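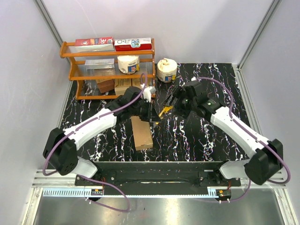 Saturday, late morning. Pantry bench.

Second week of the shelf trial and I still don't believe in it. Blandine's plan is that every boxed or wrapped thing we use up gets a place on the little three-level wooden shelf, and that anyone should be able to put the shelf back in order from memory. I said in July that a shelf this size fills up on the first day and then the rest ends up beside it. She said I hadn't tried. So, trying.

How it stands this morning: long retail boxes on the top, end to end. Flat silvery packet and one of the cream-wrapped rolls on the middle. Brown boxes on the bottom. The other roll is standing on the bench at the right-hand end, and the long cardboard box is out in front with no place assigned to it at all. The plan is silent on the long box. I asked Baptiste and he said "lengthwise on top," which would be fine if the top were not already taken.

About the top. Both retail boxes are in with their lettering upside down. Benvinda claims it makes no difference because people go by color and shape, and the red is easy to spot from across the room. Maybe. I timed myself looking for a particular box on the Hodaden rack last year, when half the stock was in wrong way up, and I read every label twice. I would like to see this tested by somebody who did not load the shelf. Thanasis is the obvious choice, he never remembers where anything goes.

The roll question. Two ways of storing them have been argued over since Brernby and I have heard no good evidence for either.

Lying down: uses the length of the shelf and keeps the label side more or less visible, if whoever puts it there bothers to turn it. It can also roll. The front rail is supposed to stop that. I pushed one from behind with a finger and the rail held, but one finger is not much of a test.

Standing up: small footprint, twisted end on top where you can grab it. Goes over if you bump the bench. Won't go on the middle level upright, I'm fairly sure, but have not measured the gap. To do.

My guess is that the second roll ends up standing outside the shelf every time, whatever we write down, and that we will call this "overflow" and feel we have solved something.

Bottom level is the one I dislike most. The left brown box sits tilted. I have been told it is fine like that. A tilted box takes up more room than a straight one and makes the next person think the row is full. The other two are close enough in color that I'd want a mark on the front of each, pencil will do. Thierry offered to print labels. We had 300 printed labels from the Masson order and used 6, so pencil.

The shelf itself is all right, I'll give it that. The curvy side panels are not to my taste — the wavy edge looks like something from a child's bedroom — but the rails are useful and the bottom is open, so the bench shows through and you can wipe under the boxes without lifting the whole thing. The ribbed stuff on the upper levels I'm less sure of. Supposed to stop things sliding. Might also catch the corner of a box when you pull it out in a hurry. Check after a month of use.

The black bench top with the white veins was Blandine's choice too. Pretty, and every crumb disappears into the pattern. I wiped it at 9 and could not have told you if it needed it.

To do before next time:
- measure the gap on the middle level
- straighten the left brown box and see who tilts it again
- find a home for the long box or take it off the bench
- get Thanasis to find three things, cold, no hints
- ask Stondgate if the same shelf comes one level taller

Blandine has read this over my shoulder and wants it noted that the old cupboard was worse. Noted. I would still like to see it work with the week's shopping on it.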